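Do Lucky Socks Help You Win?

Lots of athletes say they have a lucky thing. It could be a pair of socks, a coin in a shoe, or a song they play on the bus. Some eat the same meal before every game. Fans do it too, and they aren't even playing.

Does any of it work? Let's be picky about this.

Flurina Lüthi plays goalie for a youth soccer team in Leltoston. One June she wore green socks and her team won. She wore them to the next game and they won again. By the end of the month the team had won 6 games in a row, and everybody wanted green socks.

Sounds like proof, right? Slow down. Ask some questions first.

Who were they playing? Four of those games were against teams near the bottom of the league. Was anyone else wearing lucky socks? Yes, a defender on the Karngate team had orange ones, and Karngate lost. People don't tell stories about the orange socks.

We remember the times a lucky charm "worked" and forget the times it didn't. Scientists have a name for this. They call it confirmation bias. It means you notice the things that agree with you.

Lucky meals are the same kind of story. A player has pasta, scores twice, and thanks the pasta. But did the other players eat it too? How many of them scored?

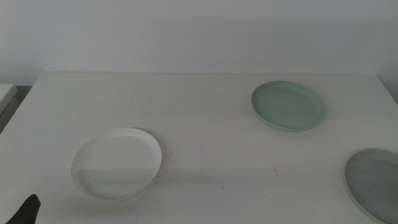 Three plates, three colors. Could any of them help you score?

Now for the part that may be true. A routine can make you feel calm. If you bounce the ball the same way before every free throw, your mind has something simple to do, and you may worry less. Feeling calm might help you play a bit better. But that would be you doing it. A sock can't kick.

Be careful with big claims, too. You may see wristbands for sale that promise "better balance" or "more power." Who tested them? How many people were in the test? Did the testers sell the wristbands? If you can't find the answers, keep your allowance.

Try it yourself

Coach Ngan-ling Hsu lets her players run this test. Take 22 free throws with your lucky item on and 22 without it. Have a friend write down the scores. Do it again on another day, and switch which one goes first, so tired arms don't spoil the results.

Were the scores close? Then your lucky item probably isn't doing much. Was one score a lot higher? Don't cheer yet. Do the whole test a few more times and see if it keeps happening.

Flurina lost her green socks in the end. Her team won the next game and lost the one after that.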